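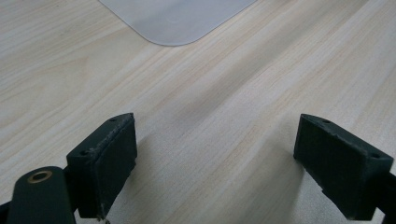

Gripper fingers over the bench, with the frosted plastic sheet at the back.

Finger trials: your questions

Which grippers are you comparing?
Two so far, the Calovex and the Tendholm. Yannick Lebrun runs the arm side and I look after the hand-held sessions. We love them both for different reasons (ask us again in September!).

What's the toughest item in the set?
Thin, flat stuff, easily. A sheet lying flat on a smooth table gives the fingers almost nothing to grab, so most people slide it to the edge first. We've logged 162 tries on flat items and I still get excited when someone finds a new way in.

Do scuffed fingers matter?
A bit of wear along the rims is fine. Check the inner faces before you start, and swap the pair if a chip reaches the gripping surface. Spare screws are in the Pruvost tin.

Can I use the same camera settings for both grippers?
Please do! Lock the exposure, because pale wood grain goes washed out quickly under our lights. Settings file 11 is the one we like.

How long is a session?
24 minutes, then a break. Your wrist will thank you.

Can I bring my own fingers?
Yes, and we'd be thrilled. Send the drawings to Xóchitl Villalobos at Piltesura first so she can check the hole spacing. Any colour you like, but matte prints show up better on camera than glossy ones.

Last updated April 15, 2025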